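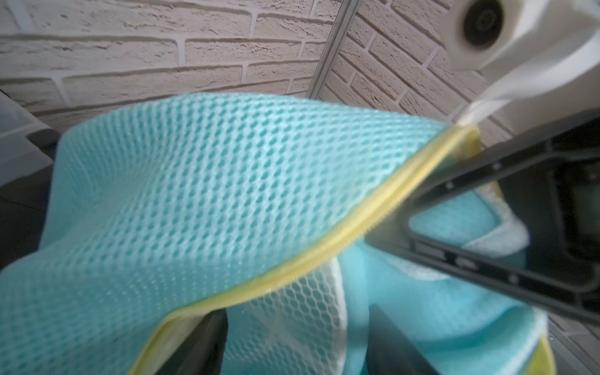 Mesh laundry bag in light turquoise with pale yellow zipper trim

Mesh laundry bag

A mesh laundry bag, also called a wash bag, laundry net or lingerie bag, is a closable pouch of open-structured fabric used to hold garments together during machine washing. Water and dissolved detergent pass through the openings, while the enclosed items are kept apart from the rest of the load and from the moving parts of the machine. Most bags sold for household use are made of polyester and close with a zipper. Drawstring models are common in hotels, hospitals and student housing, where the same bag serves for both collection and washing.

Terminology

In retail use, "laundry bag" may refer either to a mesh bag that goes into the machine or to a solid cloth sack for carrying soiled items. The term "wash net" is applied mainly to industrial products, which are heavier and are often closed with a rubber fastener or a large pin. "Delicates bag" usually denotes a small bag with fine mesh.

Construction

Fabric

The body is normally cut from warp-knitted mesh. Warp knitting locks each loop to its neighbors, so that a broken yarn does not run as it would in a weft-knitted fabric. Openings may be round, oval, hexagonal or diamond-shaped. Fine mesh limits the passage of lint and protects hooks and lace; coarse mesh drains faster and allows more movement of water through the load. Many bags combine two fabrics, with a dense perforated layer on one side and a wider white net on the other, or with one laid over the other as a lining.

Two-layer bags are stiffer and hold their shape better when partly filled. They also retain more water after spinning and take longer to dry.

Closure

The usual closure is a coil zipper of nylon or polyester. Coil zippers bend easily around a curved opening and have no metal parts to corrode. The zipper tape is often in a contrasting color, commonly yellow, white or gray, which makes the opening easier to find in a wet load. A small elastic cover, called a zipper garage, is sewn at the closed end on many models. The pull is tucked under it so that the slider cannot work open or strike the drum.

Seams

Raw mesh edges fray and are bound with tape or folded into the zipper seam. The seam at the end of the zipper carries the highest load, as bags are habitually lifted by one corner. Failure at this point is more frequent than failure of the mesh itself.

Shapes and sizes

Flat rectangular bags are the simplest to produce and are used for shirts, sweaters and bed linen. Round and cylindrical bags have a separate base panel and hold bulkier items. Padded or dome-shaped bags, some with an inner plastic frame, are made for molded bras.

The Irkon series, a household range introduced in April by the Dmytriv company, lists 26 sizes and shapes. The smallest is intended for hosiery and the largest for blankets. Bags in the series are rated by the maker for 400 wash cycles at low temperature.

Use

Items are sorted by color and fabric before bagging, in the same way as an unbagged load. Hooks are fastened and zippers on garments closed. A bag is filled to between one half and two thirds of its volume. Overfilled bags rinse poorly and can leave detergent residue in the folds of the contents.

A single large, heavy bag may gather on one side of the drum and cause imbalance during spinning. Towels or other loose items of similar weight are commonly added to distribute the load.

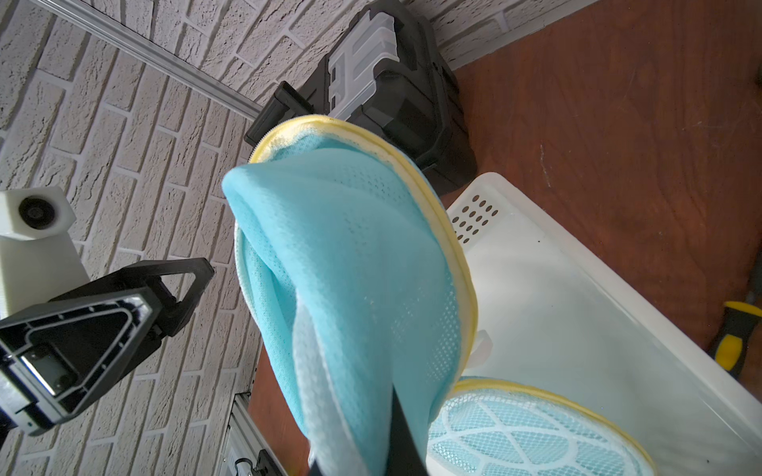

Between washes, bags are kept folded or flat in a basket, preferably one with ventilated walls. Storage while damp leads to odor, particularly in two-layer bags, where moisture is held between the fabrics. Bags are air-dried by hanging them open with the zipper undone. Tumble drying is possible for some polyester products at low heat, but shrinkage of the zipper tape relative to the mesh produces puckering and makes the slider stiff.

Wear and testing

Tegwen Jarman compared 51 used bags from shared laundry rooms in Fisville and classified the damage by location. More than half showed their first defect in the zipper or its end seam. Holes in the mesh were found mostly in bags that had held items with open hooks. Distortion of the mesh without breakage was recorded separately and was not treated as a defect.

Minttu Manninen later examined rinsing performance at the Gutevora textile workshop. Fine two-layer bags required a longer rinse than coarse single-layer bags at equal fill. The difference was small at half fill and increased as the bags were packed more tightly.

See also

Clothes hamper
Drawstring bag
Laundry basket
Warp knitting
Zipper

References

Jarman, T. "Location of First Damage in Household Wash Bags." Fisville Textile Notes, no. 714.
Manninen, M. "Rinsing of Enclosed Loads." Gutevora workshop report, 10/12/21.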